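Trundale Two-Arm Service Platform
Equipment page for institutional buyers

Supplied by Drustano Equipment Services
Page last revised Thursday, December 19, 2019

Overview

The Trundale is a two-arm robot platform for indoor use in teaching departments, research groups and service trials. It is sold as a complete unit with both arms fitted, together with the simulation package used for planning and operator training. Drustano supplies the platform to colleges, public laboratories and care providers, and prepares written quotations for purchasing offices on request.

Purchasers are advised to read this page in full before submitting a budget request. Several of the costs listed below fall outside the base price and are often left out of first-year estimates.

Simulation before delivery

Every order includes a license for the simulation package, which is released to the buyer when the purchase order is accepted. Staff may build a model of the intended room, place furniture and small objects in it, and test reach and arm clearance before the hardware is shipped. Departments that complete this work early are generally able to settle table heights and floor layout without a second site visit.

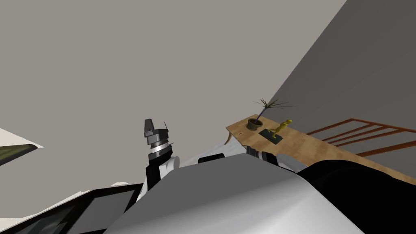 The license covers 20 named users for the life of the platform. Additional users may be added in writing at any time. Room models remain the property of the buyer and may be kept after the license has ended. A computer with a dedicated graphics card is required and is not part of the order.

What is included

Trundale platform with left and right arms
One gripper per arm
Charging station and cable
Simulation license, 20 named users
Operator handbook, printed and electronic
Two days of on-site training

What is not included

Replacement gripper parts
Extended service agreement
Changes to flooring, doors or electrical supply
Freight insurance above the standard carrier limit

Delivery and site requirements

The crated platform weighs 398 pounds. The receiving site must have a loading dock or a lift gate, and a level path to the room of use. Door openings along that path must be at least 43 inches wide while the unit is in its crate. Where this cannot be met, Drustano will uncrate the platform at the dock for an added charge, to be agreed before shipment.

The room of use should provide 320 square feet of floor area, including the space taken up by tables and shelving. Smaller rooms may be approved after review of a simulated layout.

Budget planning

Buyers should plan for three separate lines: the platform, the service agreement and consumable parts. The service agreement is billed yearly and begins on the date of installation. Institutions whose fiscal year closes in the summer should note that orders received after the first week of August cannot be invoiced in the same month.

Leasing is available through Flenetti. Lease terms, including the end-of-term purchase option, are set out in a separate document. Units placed under a Lukoševičius maintenance contract may keep that contract in place of the Drustano service agreement, provided that the technician has completed Trundale training.

Quotations

Requests should be addressed to Pádraig Foley, Institutional Sales, and should state the delivery address, the intended use, the number of operators to be trained and the name of the purchasing officer. A floor plan of the room is helpful but is not required at this stage.

Related documents
Site preparation checklist
Service agreement terms
Lease terms (Flenetti)
Replacement parts price list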